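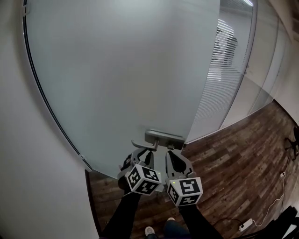
Search this archive
Enter keywords
Go

Last updated: 15 May 2019

Subject: Re: [medina-tenants] Heat and hot water at the Medina building, what we're paying for

Replying to the whole list because three people have asked me this off-list and I would sooner type it once.

> We got the yearly statement from Cero and the heating line went up
> again. We were away for most of February with the radiators turned
> down and our share is still 972 dollars. Our neighbor on the same
> floor has the same size unit and says hers is lower. Is this split
> by square feet or by use? The lease says "metered where practical"
> and I don't know what that means. Also, is it worth disputing, and
> by when? We're in the Brornodport Road wing if that matters.

It does matter which wing you are in. The two wings were built at different times and the heat is billed differently in each.

In the Brornodport Road wing the radiators have the small white units clipped on the front. Those are heat cost allocators. They don't measure heat in any unit you can check against a fuel bill. They log how warm the radiator gets over the year, and Cero adds up all the readings in the wing and divides the fuel cost in proportion. So your number depends on everyone else's number too. If you were away and the rest of the wing also used less, your share of the total may hardly move.

In the courtyard wing there are no allocators and the whole thing goes by floor area. If you live there, turning your radiators down does nothing to your own bill.

Even in the Brornodport Road wing, only part of the cost follows the readings. The rest is a fixed charge by floor area. The split is printed on page 4 of the statement in the box labeled "basis of apportionment," in very small type. I missed it the first two years.

As for your neighbor, same size unit does not mean same bill. Things that can make a difference:

- Number of radiators. Some units had one taken out in the kitchen when the cabinets were redone.
- Corner units have an extra outside wall and use more.
- The rating factor for each radiator. The allocator reading is multiplied by a factor for the radiator's size and type. If a radiator was replaced and the factor was not updated, the bill will be wrong every year until somebody catches it.

The last one is where I would look first. Ours was wrong. The bedroom radiator was swapped for a smaller one before we moved in and Cero was still using the old factor. I measured it, sent in the height, width and depth with a copy of the statement, and they corrected it and credited us for two years. They would not go back further.

On hot water: that is a separate line and it does come from a real meter, in the cupboard by the bathroom. Write down the number now and again on the first of July and you will have something to compare. If the meter says NO FLOW or the display is blank, report it. When a meter is dead they estimate, and the estimate is based on the average for the wing, which is high if you live alone.

On the deadline: the lease gives 17 days from the date on the statement for a written objection. That is the date printed at the top, and the envelope usually takes 5 days or so of that to reach us. Email counts as written. A phone call does not, even if the person on the phone says they have made a note. Ask for the itemized readings in the same email. They have to send them if you ask, and you don't have to say what you think is wrong yet.

You should still pay the undisputed part on time. Last year someone in the courtyard wing held back the whole amount and got a late fee on all of it, and the fee stood even after the bill was reduced.

Other things that have come up:

The letter from Narkosell is not a scam. They took over the allocator readings from the old company last year. They read by radio from the hallway and don't need to come into your unit, except to replace a battery or a broken allocator. If they do need to come in you should get a notice first.

If a radiator is hot at the top and cold at the bottom with the valve turned low, that is normal. If it is cold at the top with the valve open, it needs bleeding. The key is a few dollars at any hardware store. Hold a rag under it and close it again when water comes out.

Don't box in a radiator or hang a heavy curtain over it. The allocator sits in the trapped warm air and can read high while the room stays cold.

I have our statements for the last 4 years as scans, with the apportionment page included. If you want to compare layouts, write to me directly and say which wing. Please don't post your own statement to the list, the account number is on every page.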